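**Fold policy lets go of the hem too early**

**jharju:** Policy closes both grippers on the near hem, then the left one opens mid-fold. Dark fabric is the worst. Chunk size 25, trained on 132 demos. 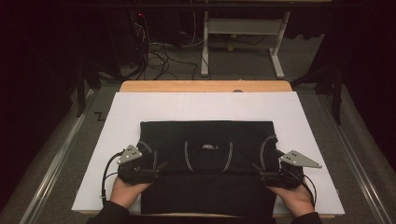 **Morenike Akinola:** Check your timestamps first. I had gripper width lagging the wrist pose by 5 frames and got the same early release.

**jharju:** Lag is 2 frames. Already corrected in the loader.

**ebere_n:** I don't buy timing then. Chunk is too long, try 5.

**Morenike Akinola:** Short chunks made mine jitter at the grasp. I'd plot left width against the demos before retraining.

**jharju:** Plotting tonight.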